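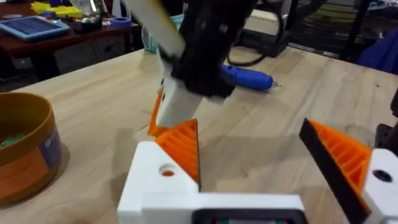
Last updated: October 2021

So I've rewritten my bench rules again. If you were here in September you'll remember the first list, which had 40 items on it and which I followed for maybe a week. Tolera printed it out and stuck it on the wall, then walked past it every day like the rest of us. The new list has seven. I can recite all of them without looking, and I think that's the real test!

Some background if you're new: I spend most of my evenings getting two arms to do small jobs on a wooden tabletop. Picking things up, passing them over, putting them down where I asked (sometimes). The fingers are printed, with orange ribbed pads on white blocks, and I'm very fond of them. The control software is a thing I call Womis, which started as a weekend script and now has more settings than I can remember.

OK, the rules.

One. Hands stay out of the space between the arms when the motors have power. Paused counts as powered. I used to reach in during a pause to nudge a part straight, and so did everybody who came to visit, and I don't allow it now. Hit the stop, see the light go off, then reach.

Two. The stop button lives on the side where the person is sitting. If you swap chairs, the button moves with you. Letay Shiferaw caught me on this one. She sat down in my spot, asked where the button was, and I pointed across the table to the other side of both arms. Not my best moment.

Three. First run of anything new is slow. Womis has a speed limit as a percentage and I start at 7. It's painfully dull to watch. Do it anyway, all the way through, including the part at the end where the arms go back home, because that's where mine like to meet in the middle.

Four. Before a run, look at what's on the table and decide about each thing. Either it's part of the job or you've agreed with yourself that it's OK where it is. I don't do the "bare table at all times" thing that Plirkon puts in their handbook. I tried it and I just ended up with a bare table and a floor I couldn't walk on. A hand tool can sit out, a tub can sit out, but I want to have made the choice.

Five. Cables get a second look all by themselves. A cable that curls across a tabletop is a loop waiting for a finger to go through it. Trace it from the tool back to wherever it ends, with your eyes, every time. If the path of the arm crosses it, tape it down or move it.

Six. Check the pads and the screws before you start and write down that you did. Ribbed pads can lose a ridge and still grip well enough to fool you. I run my thumb down each one (power off, see rule one) and give the housing screws a quick turn. It goes in the paper notebook. Tolera wanted it in a spreadsheet and he can have one when he's the one filling it in.

Seven. Every run gets a number, even the bad ones. Last night ended on 3607. I used to delete the embarrassing ones and then had no idea why I'd changed a setting. Now they stay, with a word or two next to them. "Dropped it." "Dropped it again." "Hit the tub."

That's the set. If you work in a real shop with real paperwork, go read the proper safety standards for your machines and do what they say, please. Mine are house rules for small arms, and a big one would need fences and a lot more thought than I've put in.

I'm still arguing with myself about whether to let the speed go over 50 with a guest at the table. Leaning no.

14 shares | 3 comments

Gebremichael
Rule five, yes. Mine pulled a soldering iron stand off the desk by its cord. I wasn't even running a job, just homing.

Letay Shiferaw
For the record I asked very politely where the button was. Also you should add something about long sleeves.

istanance_bench
What do you do about fingers bumping each other when both arms go for the same part? Do you slow one down or make it wait?
 > Wait. One arm gets the middle and the other holds off till it's clear. I tried slowing one down and they still bumped, just more gently. And Letay, sleeves are a good one, going in the next version.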